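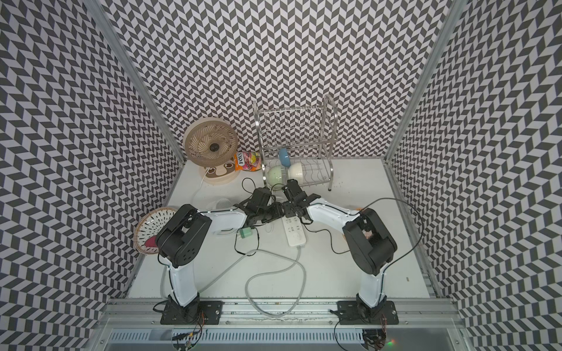
Re: [coin-list] Kamel rounds vs. government coins for a first stack

Hi all,

I've been meaning to jump in on this thread since it started, and last night's digest finally pushed me over the edge. Quoting the bit I want to answer:

> I've got a little money set aside and I want to start buying silver.
> My local shop has Kamel one-ounce rounds for a good bit less than the
> government coins in the next tray. Same weight, same purity stamped
> on them. Is there any reason at all to pay the extra? The guy at the
> counter said "it depends" and then went to help somebody else.
> Also, tubes or flips? And is it dumb to buy a 10 oz bar instead and
> be done with it?

OK, so the counter guy was right, but he could have stuck around to finish the sentence!

I started with rounds myself. Bought a whole pile of them the first two years, mostly Kamel and a few of the Bovell ones with the sailing ship on the back, and I still like them. If all you want is ounces in a drawer, a round is a perfectly good way to get them. Where it bit me was on the way out. I sold a batch last April when we needed a new furnace, and my shop (Okach Coin, for those of you in the area) paid me a little under spot for the rounds and a little over for the government coins. So the extra I'd paid up front for the coins mostly came back to me, and the money I'd "saved" on the rounds mostly didn't.

I went home and did the arithmetic, being that kind of person. I had 270 ounces at that point, and 206 of them were rounds. If I'd split it the other way I'd have come out a bit ahead, even with the higher price going in. Not a fortune. Enough to cover the service call on the furnace, say.

That's one shop and one spring, though. When silver is flying off the shelves, dealers will pay up for anything shiny, and when it's quiet they get picky. What I'd do before buying a single piece is call the shop and ask two prices on the same item: what are you selling it for, and what would you give me for it today? Write both down. Call a second shop and do it again. The gap between those two numbers is what it really costs you to own the thing, and I went years without asking because I felt silly. They get asked all the time and they don't mind.

On the 10 oz bar — not dumb. You'll pay less per ounce going in, usually. But you can't sell three ounces of a ten-ounce bar, and I have wanted to sell three ounces more often than I ever wanted to sell ten. I own two bars and they just sit there. My brother-in-law loves his, he likes the heft, so go figure.

Somebody further up the thread said to buy the older dated coins from the Nesthorpe series because "they only go up." Please be careful with that. I bought a handful when the first design came out, and they did climb for a while, and then they very much stopped. The design is gorgeous and I'm glad I have them, but I was paying collector money and telling myself it was bullion money. If you love the look of something, buy one and enjoy it. Just keep it in a separate pile in your head (and on your spreadsheet) from the boring stuff.

Tubes or flips: tubes for anything you bought by weight. Get the ones made for the exact diameter, because a coin that rattles is a coin that gets scuffed. For the nice ones, hard capsules. And whatever you do, skip the soft vinyl flips! I left some coins in those for a couple of summers and they came out with a green sticky film that I'm still mad about. If a flip smells like a new shower curtain, don't put silver in it. The stiff kind is fine, though it cracks if you look at it wrong.

Milk spots, since that always comes up next: yes, you'll get some, no, there isn't much you can do, and no, please don't dip them. A shop buying at a bullion price won't care about a few white specks. A collector will care a lot more about a coin that's been cleaned.

One last thing on paperwork. Keep the receipts. I threw out a bunch of mine in a move and had a miserable evening at tax time trying to piece together what I'd paid from old emails. Now it all goes in one envelope in the same place as the car title.

If it were me starting over with a modest amount, I'd go mostly plain government one-ounce coins, pick up a Kamel round here and there when the shop has them cheap, and leave the bars for later. But I'd love to hear from anyone who has sold Bovell rounds lately, as I still have a tube of the ships and Okach wouldn't give me a firm number over the phone.

Also, does anyone know if the list archive is searchable again? I wanted to link the old thread on capsule sizes and got a blank page.

Happy stacking,
your friend with the new furnace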